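Concentrated squash: is double strength really cheaper?

Petdale Forums > Food and Drink > Shopping on a Budget

hanyu_shao
6 November 2020
We get through a silly amount of orange squash in this house and I've been buying the Virk double strength because the label says up to 50 glasses a bottle. We have never got anywhere near that. Is anyone else suspicious of these numbers, or are my kids just pouring it like gravy?

TeodorT
Both, probably. "Up to" is doing all the work in that sentence. Look on the back in the tiny print and it'll tell you what they think a glass is. On mine it was 200 ml made up, and I don't own a glass that small apart from the ones my nan left me.

manuela_m
I don't see what's suspicious about it. They tell you the serving size and they tell you the ratio. If you pour yourself a pint of the stuff that's your lookout.

TeodorT
Fine, but who drinks 200 ml of squash? It's a number picked to make the front of the bottle look good. Same trick as cereal.

hanyu_shao
Manuela, I'd agree if the ratio made a drink you'd want to drink. I made it up exactly as the label says and my eldest asked if I'd rinsed the bottle out.

Oona H
The ratio is the bit I'd look at too. Double strength ought to mean half as much for the same taste. I've yet to find one where it does. I think most of them are the ordinary squash with a bit more sweetener and a smaller bottle, and I'd need some convincing otherwise.

manuela_m
Have you tested that or is it a feeling?

Oona H
A feeling, backed by a great many disappointing drinks.

evaristo.sanna
I did have a go at this properly last winter because my brother-in-law wouldn't shut up about it. Virk double against the Clavier ordinary, made up in a jug and handed round without saying which was which. Everybody wanted more of the Virk in it than the label said. Once we'd got it to where people were happy it was nearer one and a half strength than double, and at that point the Clavier was cheaper per jug.

Get yourself a measuring jug and stop going by eye, that's my main advice. It changed what we buy.

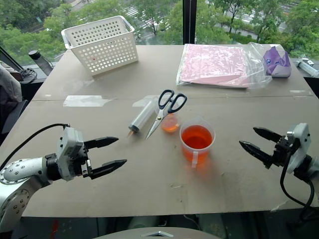
The other thing is to leave it a few minutes and stir again before anyone tastes it, or the last person gets all the syrup and says it's lovely.

Manuela wasn't having it. One family's taste buds isn't a test, she wrote, and if you've grown up on strong squash then of course the proper ratio tastes weak. She drinks hers at the label strength and gets very close to what the bottle promises.

evaristo.sanna
I never said it was science. But the price comparison only works if you drink it the way they want you to, and we don't.

TeodorT
Has anybody checked whether the Virk bottle has shrunk? I could swear it used to be 750 ml and the one in my cupboard is 700.

hanyu_shao
Mine's 700 as well. No idea what it was before.

Oona H
I wouldn't trust my memory on that one, Teodor. I was certain about a chocolate bar once and was shown an old wrapper.

TeodorT
Fair. I still reckon it's shrunk.

manuela_m
You could just buy the shop's own and save yourselves the bother. The Pletero one is perfectly all right.

hanyu_shao
Tried it. Tastes of lollipop sticks. I'm going to do the jug thing at the weekend with whatever's on offer and write down what we use. If the Clavier lasts as long as the Virk I'm switching, and the kids can have smaller glasses and like it.

manuela_m
Smaller glasses was my point at the start!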